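Trarkoden Bench simulation kit, reviewed after a month of use

Pros: installs cleanly, decent wood, good wrist camera
Cons: price, grasp physics, thin documentation, seat licensing

I went into this one expecting to be annoyed, and I was, although it took longer than I thought it would.

Trarkoden Bench is a simulated room for testing robot manipulation. You get an arm with a two-finger gripper, a set of furniture, a box of simple objects to pick up, and a scoring tool that runs your policy over and over and tells you how it did. Stillel sells it by the seat. One seat is $3,565 for the first year, and renewals cost $188 a month after that. There is no hobby tier. There is a trial, but it locks the scoring tool, so you can look at the furniture and not much else.

The sales page says "ready in minutes." Mine was ready in 17, most of it downloading, so I'll give them that. Everything ran on the desktop I already had. The license manager wanted to be online each time I started it, and I couldn't find an offline option anywhere in the settings.

Looks first, because that's what the sales page spends its time on. The wood is good. Grain runs the way it should and the light falls across it believably. Dark furniture goes too dark for my taste, and you lose drawer edges and hardware in the shadows unless you add a lamp yourself. The plastic objects have a shine that I don't see on anything in my shop. If you plan to train on these pictures and then move to a real arm, I would want to see proof that the gloss doesn't matter. Stillel offers a paragraph of confidence on the subject and no numbers.

Now the gripping. Bench ships with 75 tasks, and a good share of them come down to picking up a block and putting it somewhere else. With small cubes it behaves. With the long blocks I stopped trusting it. A long block held near one end ought to want to rotate in the fingers, and how much depends on friction. Bench hides friction behind a slider marked low, medium and high. What is medium? The manual doesn't say. I moved the same policy from medium to high and its score went from embarrassing to excellent, and I hadn't touched the policy. A number I can change that easily is not one I'd put in front of a customer.

I wrote to support and asked for the real coefficients. The answer came quickly and was polite, and it told me the values were "tuned for realism." I asked again and got a link to the manual.

The wrist camera is the best part of the package. It rides close to the fingers, so large objects fill the view and block whatever is behind them, the same headache you get on real hardware. Plenty of simulators make this too easy. If your policy has been getting by on a nice clear overhead view, switching to the wrist alone will sort that out in an afternoon.

For comparison, I used Pemeck for two years before this. It's uglier and the menus are a mess, but every contact setting is exposed in a text file and I can check it against a spring scale. Nwankwo is cheaper than both and fine for teaching, though its gripper closes like a vise on everything.

Would I renew? At this price, no. If Stillel publishes the friction values and lets people run offline, I'll look again. Until then, ask for a trial with the scoring tool switched on, run your own policy at all three slider settings, and compare the results before you pay for a seat. If they won't turn it on for you, keep your money.

Rating: 2.5 out of 5

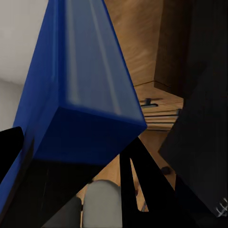
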